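Covetwood Town FC -- Supporter FAQ
Updated Thursday, August 2, 2018

When do season tickets go on sale?
They're on sale now. Online or at the Goton Road office, weekdays only. Cash is fine, no checks.

How many seats in the new stand?
2000. The old terrace behind the goal is staying standing room.

Can I keep my seat from last year?
If you renewed before the deadline, yes. If not it went back in the pool, sorry. Call the office and ask, a few people have changed thier minds.

Is the Cilivdale game all-ticket?
Yes. Home and away. Away allocation is 100 and season ticket holders get first pick. No sales on the gate -- please don't travel without one. 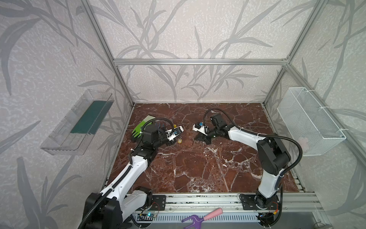

What time do the gates open?
90 minutes before kickoff for league games, two hours for the Cilivdale game. Turnstiles on the Goton Road side open first.

My kid is 17. Junior or adult price?
Junior. Bring something with a date of birth on it, the turnstile staff will ask.

Where do I park?
Akbulut Field, across from the main entrance. Gets full early. Side streets are permit only on match days and they do tow.

What happens if a game is called off?
Your ticket is good for the new date. Can't make it? Refund at the office, bring the stub. We post on the website as soon as the referee decides, usually mid morning.

Are the December fixtures final?
Not yet. Cup draw could move two of them. Dont book trains.

Can I bring food in?
Sandwiches and so on, sure. No glass, no cans. Bottles with the cap off.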